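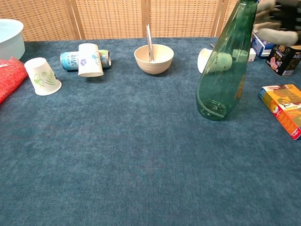

Table at the hall, far side, with the screen behind. Blue cloth.

Felt-like cloth on the craft table - keep it or bin it?

retgate_ron
Posted at 7:40 pm
I help set up the tables for the Retgate hall craft afternoons and we have been having a discussion about the cloth. It's the dark teal-blue one with the fuzzy surface, a bit like felt. Half the group like it because things don't slide about or rattle. The other half say it holds every crumb and bit of glitter and we should go back to wipe-clean.

Photo is what was out on it for the still life drawing. Paper cups, the cream bowl, a can, a green bottle, the blue basin at the end. I'd like opinions on the cloth mainly, but also on what to put out, as I'm down to do the table again in July and I'm running short of ideas.

Cloth was bought from Tovari. I can't find it on their site now so if it goes it won't be replaced like for like.

mags_in_the_shed
Posted at 7:58 pm
Keep it. We had a vinyl one at our group and you got a shine off it from the ceiling lights that made drawing anything a misery. A dull cloth gives you a proper background.

For crumbs, go over it with a rubber glove, slightly damp, always in the same direction. It brings everything up into a roll and you pick the roll off. Lint rollers work but you get through a whole one on a big table.

Tindersticks683
Posted at 8:15 pm
I'd get rid. Fabric on a shared table is a nuisance if there is any paint or glue going. You say craft afternoons, so presumably it's not only drawing? One spilt pot of PVA and that's the end of it.

What about plain cotton sheets? They go in the wash at 60 and you can have a few colours.

retgate_ron
Posted at 8:22 pm
Drawing and watercolour on that table. The gluing is done on the other side of the hall on bare tops. Sheets we tried. They crease and then people draw the creases and complain about them.

Yvonne Pilkington
Posted at 8:31 pm
Creases are good practice. I would sooner have a sheet with folds in it than a flat cloth, there is nothing to draw on a flat cloth.

I agree with mags about the shine though. On the objects, I think you have two good ones, the green bottle and the bowl. Having the bottle upside down is a nice touch as people stop drawing what they think a bottle looks like. The rest is mostly in a line along the back and I would bring some of it forward. There's a lot of bare cloth in front and beginners will either leave it white or spend an hour colouring it in.

mags_in_the_shed
Posted at 8:44 pm
Agree about bringing things forward. Put one of the cups near the front edge and leave the other where it is. They'll have to deal with the size difference.

I like the cups by the way, the one with the ferny leaves especially. Did somebody draw on them or do they come like that?

retgate_ron
Posted at 8:52 pm
They come like that. Mixed pack from Lason, all different plants. The other one has a little purple flower. They are quite thin and a hot drink goes through them, so they've ended up as drawing cups.

old_biscuit_tin
Posted at 9:06 pm
I'm going to be the awkward one and say the red thing on the left is too much. It's so bright next to that blue that your eye goes straight there. And all those little bumps, who is going to draw those?

Tindersticks683
Posted at 9:11 pm
I would. That's the only thing on the table with a real texture apart from the cloth.

old_biscuit_tin
Posted at 9:14 pm
You'd start it and give up after ten minutes like everyone else.

Yvonne Pilkington
Posted at 9:20 pm
You don't draw every bump. Do a few where the light meets the shadow and let the rest be a flat red. It's a useful thing to teach. I'd keep it but move it next to the bottle, as red and green together will liven that side up and the left is crowded already with the basin.

papermill_jo
Posted at 9:37 pm
Can I ask about the screen? Is that woven all through or is it a print? I've been after a folding one in that sort of colour to go behind our table and the ones I've seen in Sales were over 4 times what I wanted to pay.

retgate_ron
Posted at 9:45 pm
Woven, with light wood frames. It was already at the hall when I started so I can't tell you where it's from. It does need dusting, a soft paintbrush is best for getting into the lattice.

papermill_jo
Posted at 9:49 pm
Thanks. Will try the second-hand places.

Tindersticks683
Posted at 9:55 pm
Still think the cloth should go. But if you keep it, shake it outside and store it rolled, or you'll have Yvonne's creases in it.

retgate_ron
Posted at 10:03 pm
Rolled it is. I'll try the rubber glove first and see what comes up. For July I'm moving the red next to the bottle and one cup to the front, and I'll look for two more things with a bit of height. Suggestions welcome, nothing breakable please.

mags_in_the_shed
Posted at 10:10 pm
Enamel coffee pot. And a wooden spoon stood up in a tin.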